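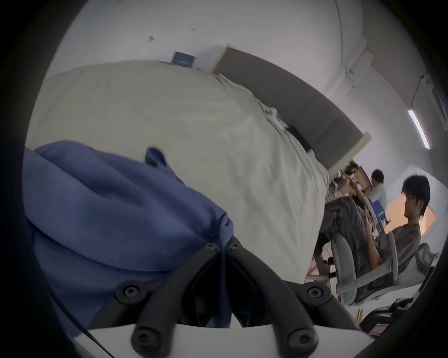
Blue fabric, bunched up, in a cluttered room

Help Center > Renting a room > Frequently asked questions

We use cookies to remember your search and keep you signed in. Accept all | Manage settings

Renting a furnished room: frequently asked questions

Last updated December 25, 2025

These answers apply to all Pirent rooms at the Trindo and Akpalu buildings. If your lease says something different from this page, follow the lease.

What does Pirent rent out?

Furnished private bedrooms in shared apartments. There are 109 rooms in total, split between the two buildings. Each apartment has three to five bedrooms, a shared kitchen, and at least one shared bathroom. We do not rent whole apartments, and we do not rent by the night.

What is the shortest stay?

Three months. The longest first lease we write is 12 months. After that you can renew for any length from one month up, as long as the room has not already been promised to someone else.

How do I apply?

Fill out the application on the room's listing page. You will need a photo ID, proof of income for the last two months, and the name of one previous landlord. If you have never rented before, a letter from an employer or school is fine. The application fee is $58 per adult and is not refunded if you change your mind. It is refunded if we rent the room to another applicant before reviewing yours.

Most applications are answered in two business days. Applications sent over a holiday weekend take longer.

Can I see the room first?

Yes, if it is vacant. If a current tenant is still living there, we can show you the shared areas and a similar room. We give tenants a day's notice before any showing, so same-day visits to an occupied room are not possible. Video tours can be arranged for people moving from out of town.

Can two people share a room?

Some rooms are approved for two. The listing will say "double occupancy" near the top. Both people sign the lease, and each is responsible for the full rent. A room listed for one person cannot be changed to two after move-in, even with a partner or a family member.

What furniture is included?

A bed and mattress, a dresser or closet, a desk or small table, a chair, and a lamp. Kitchens come with basic cookware and dishes. Towels are not provided. Bedding is not provided either, but mattress sizes are in the listing and you are welcome to have bedding delivered before you arrive. Write your room number on the package – the front office will hold it for up to two weeks.
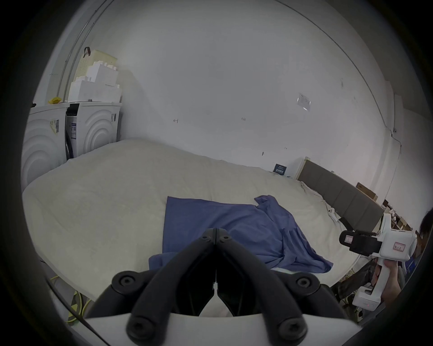 Packages that are not picked up in that time go back to the sender. We can't open deliveries or carry them up to the room. Perishable food and medication should never be sent ahead.

Can I bring my own furniture?

Small pieces, yes. A bookcase or a desk chair is usually no problem. If you want to bring your own bed, ask before you sign. We have limited storage at Trindo and none at Akpalu, so it may not be possible to take ours out. Used mattresses and upholstered furniture found on the street are not allowed in either building.

Are utilities included?

Water, trash, heat, and internet are included. Electricity is metered by apartment and split evenly among the rooms. The bill comes through Hasska, the same online account you use to pay rent, and is due with the next month's rent. Window air conditioners are allowed from April on and have to be installed by our maintenance staff.

How do I pay rent?

Through Hasska, by bank transfer or debit card. Bank transfer is free. The card processor adds its own charge, and the amount is shown before you confirm. We do not take cash at either office. Rent is due on the first and is late after the fifth.

Is there a laundry room?

Both buildings have one in the basement. Trindo's machines take cards and Akpalu's take cards or quarters. Please take your clothes out when the cycle ends. Items left in the laundry room for more than a week are moved to the lost and found shelf in the office.

Drying racks are fine in bedrooms. Do not hang wet clothes on sprinkler heads or over the baseboard heaters.

Can I have guests overnight?

Up to three nights in a row, and no more than eight nights in a month. Guests need to be with you when they use the shared areas. You do not have to register them with us, but the other tenants in the apartment should know someone is staying.

Are pets allowed?

Fish and small caged animals only. Service and assistance animals are handled separately – contact the office before you apply and we will send the form.

Who cleans the apartment?

Tenants clean their own bedrooms. A cleaner does the shared kitchen and bathroom floors, counters, and fixtures every other week. Dishes, the inside of the refrigerator, and anything stored in the hallway are up to the people who live there.
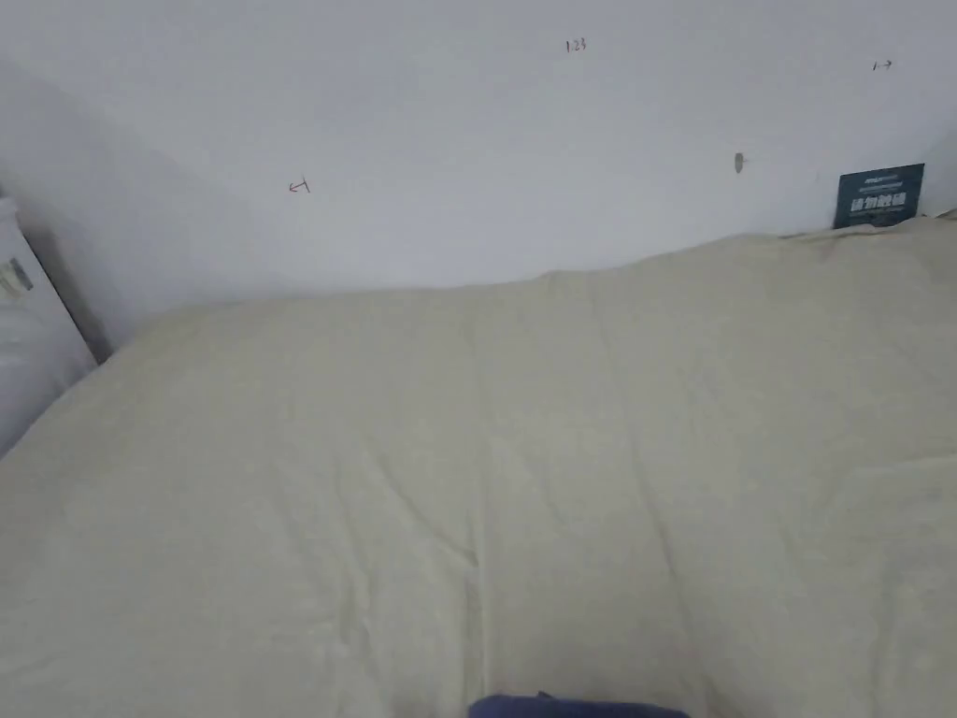 DEPOSITS AND MOVE-OUT

How much is the deposit?

One month's rent, paid when you sign. The room is not held until the deposit has cleared.

What counts as normal wear?

Faded paint, light scuffs, small nail holes, and carpet worn by walking. You will not be charged for those. Large holes, burns, broken furniture, and stains in a mattress are damage, and we charge what the repair or replacement costs. Ink and marker usually have to be sealed before they can be painted over, so check with us before trying to cover them yourself.

Fill in the room condition form during your first week and note anything you find, including marks on walls. You can attach photos. We compare the same form with the room when you leave.

Is there a cleaning charge at the end?

Only if the room is not left empty and swept. The charge is $168. Removing furniture you brought is billed on top of that.

How much notice do I have to give?

Thirty days, in writing. An email or a message through Hasska is enough. If your lease has a fixed end date and you plan to leave on that date, we still ask for notice.

When do I get the deposit back?

We inspect the room within 10 days of move-out and send the deposit, or an itemized list of deductions, by the deadline in your lease. Leave a forwarding address even if you are being paid by bank transfer.

What if I leave something behind?

Contact the office as soon as you notice. Clothing, books, and other personal things are boxed and kept for a month. You can pick them up or pay for shipping. Food and open toiletries are thrown out.

My question isn't listed.

Write to the office for your building using the contact form in your account. Applicants without an account can use the form at the bottom of any listing.

Filed under: Tenant help, Furnished rooms, Leases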